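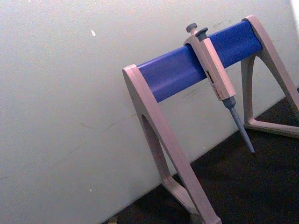 Wrist cameras get bought on resolution, and I think that is a mistake. We spent most of July at Drevside comparing two of them on the same arm, and the number that mattered least was the one printed largest on the box.

The job was a plain one. The arm had to find a single-channel pipette hanging on its stand, line up with the handle and lift it off the bar. A person does this without looking. For a camera mounted at the wrist it is awkward, as the handle and the stand can be nearly the same colour, and a glossy bar throws back whatever light is in the room.

The Plerent camera gave the sharper picture. You could read more of the fine detail on a pipette at arm's length, which impressed everyone who came past the bench. The Joubert gave a softer picture and a wider one. Over 2,430 attempts with each, the Joubert had 17 failed approaches and the Plerent had 27. Neither is a bad result, but the cheaper camera won.

Tahira Hashmi, who ran the trials, puts it down to field of view. When the wrist comes in close, a narrow lens loses the ends of the bar and the controller has to guess at the angle. The wide lens keeps at least one support in sight for longer. Araba Gbeho disagrees with her and blames the exposure settings on the Plerent, which we left at the factory values. She may be right. We had one Wednesday afternoon to try other settings and it was not long enough to say.

My complaint is with how the choice gets made. A buyer sees a still picture from each camera, taken at a comfortable distance, and picks the crisper one. The arm never works at that distance. It works close up, at a slant, with half the stand out of view and light coming in from one side. Ask the supplier for pictures taken like that, on your own bench if they will lend you a unit.

I would also stop moving the stand to suit the camera. At Tasholm they fixed theirs in a printed cradle and got very good figures, until someone cleaned the bench and put it back slightly turned. If a camera can only cope with one angle, I would keep looking.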